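Vesia Hand-Held Gripper, Two-Finger Set

Item no. 3052
Sold by Golel, equipment for teaching and testing robots

The Vesia is a gripper that a person holds in the hand, with a camera mounted on it. Teams use it to record how a task is done before they pay for a robot arm. If your budget is still open, we recommend to start with this set and to decide on the arm later.

In the set:
Gripper body with two fingers
Camera mount (camera is ordered separately)
3 pairs of spare finger pads
Case for transport

Please plan the objects first. Many customers choose the gripper and only after this look at what it must hold. Large round shapes are more difficult than boxes, so put them on your test list from the beginning.

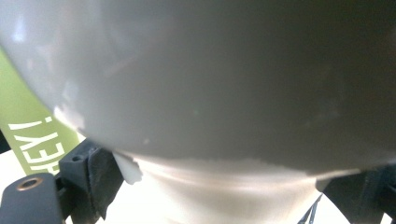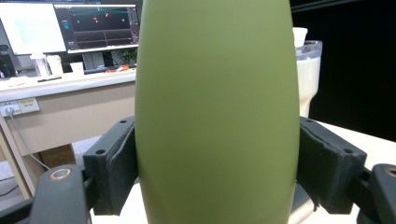
Gripping rounded objects: gray (first picture) and olive green (second picture).

What to put in your budget

Pads are a wear part. For daily recording, please count one new pair each month and order them together with the set, so that you pay the shipping only one time. A frayed pad can still hold, but the recordings become less equal to each other.

Hours of the operator usually cost more than the tool. A new person needs 60 minutes of practice before the recordings are good enough to keep. Please reserve also a table and storage space for the files.

If you want to run the same fingers on an arm later, the Tamuno adapter plate is necessary. It is not part of this set. Please write us the model of your arm before you order the plate, we will check the hole pattern for you.

Delivery: 3 weeks from our warehouse in Nadness. In August we ship only spare parts.

Related items: Tamuno adapter plate, finger pads (pair), camera cable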